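Informe de avance al Fondo Gruris
Proyecto Mutico: equipamiento de cocinas compartidas
Fecha: 30/07/2020
Responsable: Bok-nam Nam

Desde el informe de March, que en la versión española corresponde a marzo, se ha completado la compra de los aparatos pequeños y se ha empezado a preparar el rincón de horneado del local de Bruvton. De las 19 cocinas previstas, cinco tienen ya el equipamiento entregado.

En Bruvton se optó por una mesa de madera clara para los aparatos de sobremesa. El horno tostador negro va en el centro, con sitio delante para abrir la puerta del todo, y la tostadora SUPOR blanca de dos ranuras queda a su izquierda. A la derecha se deja una cesta pequeña de malla metálica para utensilios.
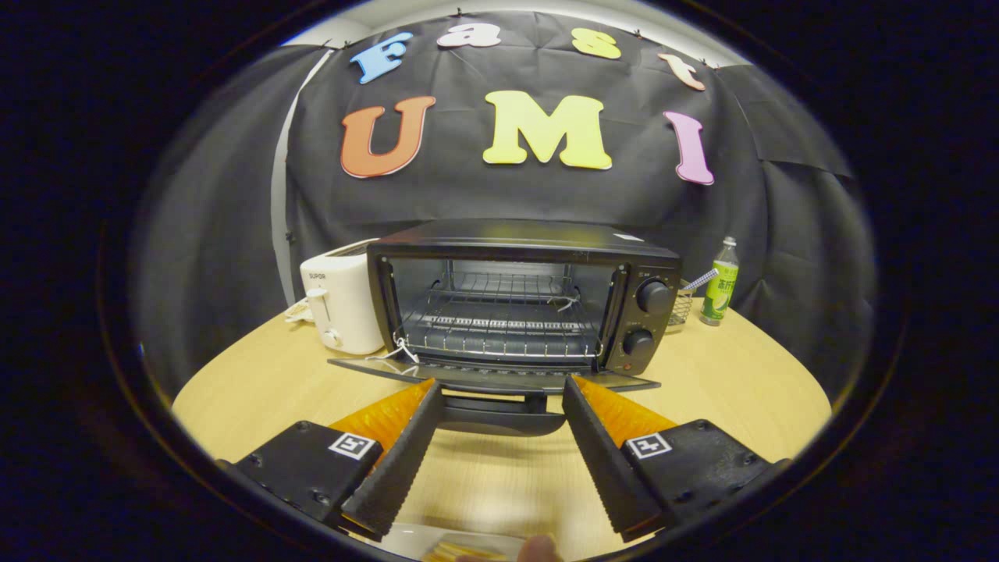 El gasto en menaje asciende a 277 euros, de los cuales 152 corresponden a bandejas y rejillas de repuesto. La factura de Jang está pendiente de pago y se incluirá en la próxima justificación.

Queda por redactar la hoja de uso del horno y de la tostadora, con las normas de limpieza y el reparto de turnos. También falta revisar los enchufes de dos locales antes de enviar allí los aparatos. No se solicita ampliación de presupuesto. Se pide mover la entrega de las cocinas restantes al siguiente periodo, con las mismas condiciones.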